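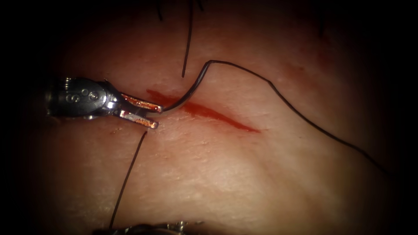 Itus practice tissue and dark suture, pack of 4

Sellers love the word lifelike. We don't, so judge the incision pad on how it takes a curved needle.

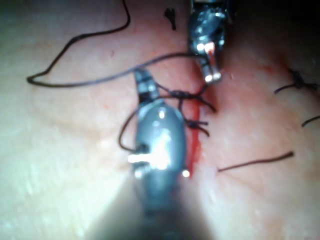
Colour matters less than thread you can follow. Dark suture shows up well on pink, even in a wide loop — pale thread we'd skip.

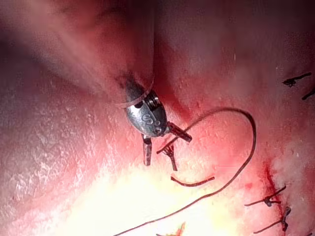
Knots are where cheap thread lets you down. Trim the tails short, as on the small knot beside the open jaws, then tug it before you believe us. $192 a pack.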